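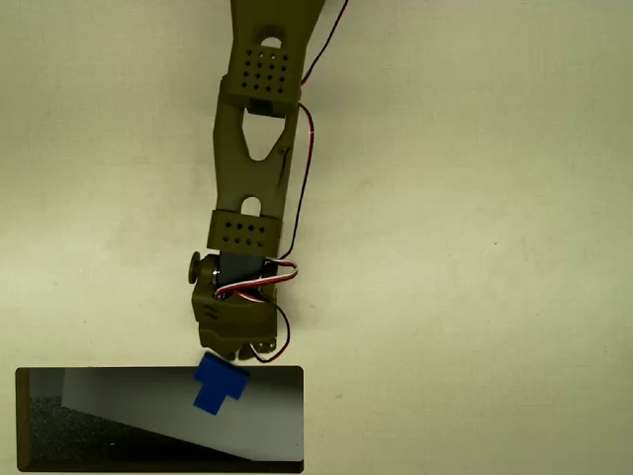 Nircombe: Learning to Place a T Block from Demonstrations

Project report, Robotics Lab Course
Szymon Zalewska, Nuanchan Luangrath, Finn Wiegand
Supervisor: Gunārs Kütt

1. What we wanted to find out

Our question was whether a small 3D-printed arm can learn to push a T-shaped block into a target pose when it is trained only on demonstrations given by people. Pushing a T is a common test because the shape matters. A push on the crossbar turns the block, a push on the end of the stem turns it the other way, and a push near the middle mostly slides it. The policy has to choose a side before it touches anything.

We also wanted to compare 2 camera setups. In the first, the policy gets only the overhead view. In the second, it gets the overhead view together with a close-up view from near the gripper.

2. Setup

The arm is printed in olive-green plastic and driven by hobby servos. We call it Nircombe, after the folder its part files were in. The block is blue and the work surface is plain cream, so finding the block is easy and we could spend our time on the control part. For logging we overlay the close-up view as an inset in the lower left corner of the main view. The policy receives the views separately and never sees the overlay.

The cable gave us trouble early on. It runs down the right side of the arm and loops at the wrist servo, and in the first week it caught on the housing during large turns. We gave it more slack and lowered the speed limit on the wrist.

3. Data

We recorded 200 demonstrations by moving a leader arm by hand. Szymon and Nuanchan split them evenly. Each one starts with the block in a random pose and ends when the operator is satisfied with the placement. Failed attempts were thrown out during recording, which we now regret, as the policy saw very few examples of recovering from a bad push.

The operators turned out to have different styles. Szymon makes long pushes and Nuanchan makes short ones with many corrections. We did not label the operator in the data.

4. Training

We used an action chunking policy. It predicts a short sequence of joint targets, carries out the first part and then predicts again. Both versions were trained with the same settings and the same number of steps. Finn wrote the training and evaluation scripts, which are in the Povance repository.

5. Results

The version with both views did better. The gap was largest when the gripper housing was right over the block – in that position the arm hides part of it from above, and the overhead-only policy often kept pushing after contact was lost. With the block out in the open, the two versions behaved almost the same.

Both had the same weak spot. If the block was turned nearly halfway around from the target, the arm sometimes switched between sides without pushing at all. We think this comes from the mixed operator styles, but we did not test it.

6. Limits and next steps

All tests used one block, one surface and one lighting setup, so we can't say how well the result carries over. Nest Jenkins is taking over the arm in December and plans to record recovery examples on purpose. We would also like to train on each operator's data alone – that would show whether the switching problem goes away.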